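# Bagging the Bakery: How Should You Pack Bread in a Paper Bag?

Packaging and Retail module, project report
Eun-ji Heo, Fanedley College

## Why bread

Everyone on the module had to pick a small job that shop staff do all day without thinking and then think about it for a whole term. The good ones went early. Coffee lids were gone by Monday lunchtime, and so was gift wrapping. I got bread.

I was sulky about it for a week or so and then started watching people at the Gander bakery on my way in. There is a surprising amount going on. The person behind the counter picks up tongs, picks up your bun, and has to get it through the top of a paper bag that would much rather be shut. Then comes the second item, which has to go in without flattening the first. Then you ask for a baguette and ruin everything.

My question was simple enough to fit on the form: does the order in which you pack the bread matter, and does the bag help or get in the way?

## The bag

I wanted an upright carrier with string handles and not the flat sort you twist at the corners, because the upright kind has a floor and stands up by itself while you fill it. It also had to look as if bread belonged in it.

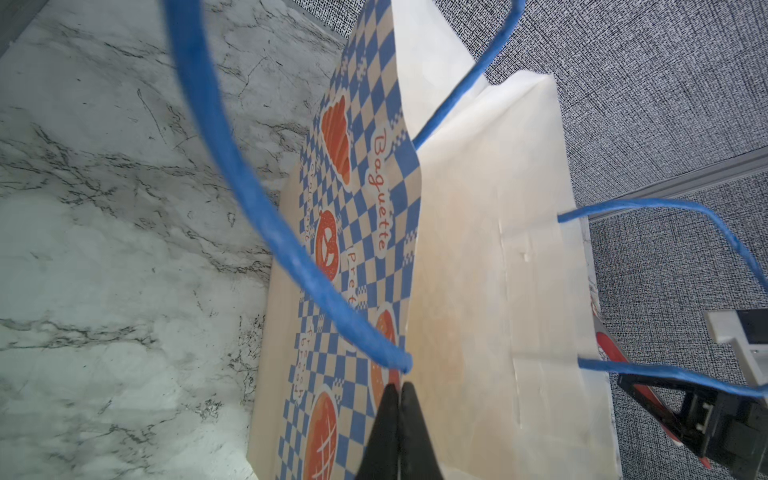
Handles were the first problem I had not planned for. On a hanger in a shop they look charming. When you are trying to lower a bun between them they are a nuisance, and they lean inwards as soon as you stop watching them. In my early tries I caught a handle with the tongs almost as often as I caught the bread. The rule I settled on was to fold both handles outwards before starting. I then forgot the rule constantly, so my notes have a column headed "handles (again)".

The second problem was the opening. Paper bags remember how they were folded. A new one wants to go back to being flat, and the sides need a firm push apart, with a hand down inside as far as the base. After five packings the paper gives up and behaves. I used the same bag throughout, which probably flatters my later results.

## The bread

Real bread was the plan until I priced it. It also goes stale, sheds crumbs and gets eaten by people from other modules, so I switched to toy bread on a pink tray. Toy bread does not squash, and that is a real weakness in a study about squashing. I dealt with it by giving each piece a "would this have survived?" mark from one to five, based on what was on top of it. My supervisor called this "brave".

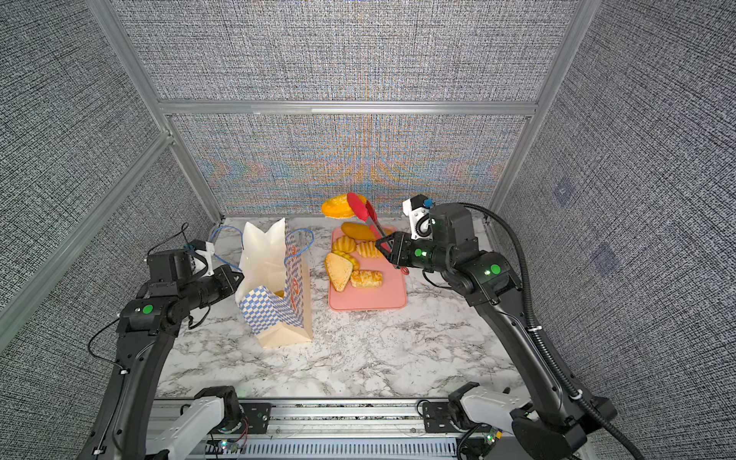

I tried three packing orders:

- **Long first.** Anything long goes in upright against one side, and the rest fills the gap.
- **Heavy first.** Whatever would weigh most if real goes to the bottom.
- **As it comes.** Nearest piece on the tray goes in next, which is what I do at home and what most of the counter staff I watched seemed to do when there was a queue.

In all I did 79 packings. I had promised 80 in my proposal, and I lost the sheet for one of them. I have left it lost.

## Tongs

I expected tongs to be the dull part. They take up more of my notes than anything else.

Flat pieces are easy to grip and awkward to let go of, as they turn sideways and jam in the mouth of the bag. Round ones roll off the tip. Tall, ridged pieces are the best behaved, because the ridges give the tips something to sit against, but they have to go in straight. Tilt one and it catches on the rim and takes the whole bag with it. The bag fell over 13 times, mostly from this.
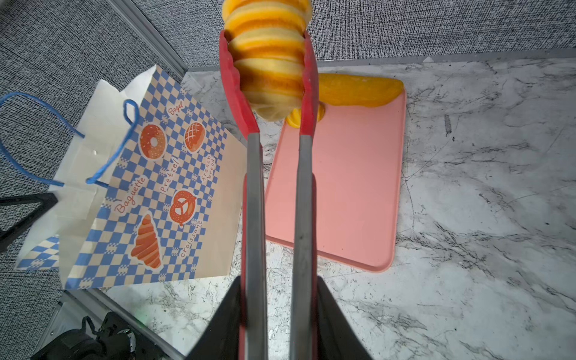 *Photo: Eun-ji Heo / Jostemo project room*

Grip position mattered too. Holding a piece near its top end meant the tongs hardly had to enter the bag. Holding it round the middle meant following it down, which brings us back to the handles.

## What I found

Long first was the winner for survival marks, and it was the slowest. Heavy first came close behind and was easier to remember. As it comes was quickest by a distance and scored worst, though not by as much as I had hoped when I was writing my introduction.

The bag made more difference than the order did. With the mouth pushed properly open and the handles folded out, even my laziest packing was tolerable. With the handles up, all three methods went downhill, and so did my language.

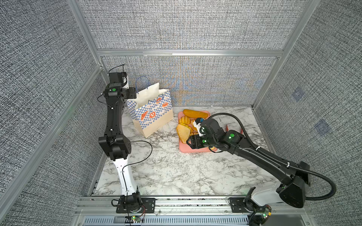
*Figure 4. Checked bakery bag standing towards the back left of the tabletop.*

## Things I would do differently

I would use at least some real bread, ideally on the last day. I would also compare bags. Byun, who shared my table and was doing soup cartons, suggested a shorter one with a wider mouth, and I was rude about it in June and now think it was a good idea.

I would also like someone else to do half the packing. By the end I was quite good at it, and I can't tell how much of the improvement belongs to the method and how much to me having spent a term putting buns in a bag. The full sheets, minus one, are in the appendix.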